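News > Press Releases > Equipment Planning

Home | Services | Planning Desk | News | Contact

Sketell opens its Planning Desk to first-time robot buyers

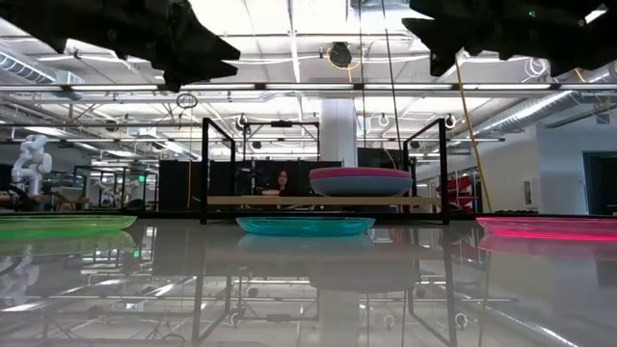
Two grippers over a row of plates, with the shelf behind them.

Friday, June 23, 2023 - I've spent 12 years helping people buy automation, and the call I get most often goes like this: "Innes, we've got the money, which arm do we want?" And I always ask what it's going to pick up! Plates, in the case of the bench in our photo, and a shiny tabletop and a shelf to go with them. Those things belong in your budget right next to the robot.

So I'm really happy to tell you that Sketell is opening its Planning Desk to everybody, including shops that have never owned a robot. You send us your job, your floor plan and your spending limit, and we send back a written buying plan (in plain words, I promise). It covers the arm, the grippers, the spare fingers, mounting, cabling, training hours and the yearly service bill.

We tried it out starting in January with two companies, Govell and Hitberg. Govell came in wanting to buy everything at once and ended up splitting the order over two budget years. Hitberg spent less on arms and more on grippers - their dishes come in more shapes than they'd first told us, bless them.

A plan costs $1,025, and we take that off your bill if you order through us later. You don't have to, though. Take it to Koyama or anyone else you like and get a quote to compare. We have room for 70 plans this year, and most come back within 2 weeks of your floor plan reaching us.

If you're putting next year's numbers together now, please call before you sign for anything, even if all you have is a sketch on the back of a packing slip. I read every request myself.

Innes Shearer
Planning Desk, Sketell

Contact the Planning Desk | © 2023 Sketell | Back to top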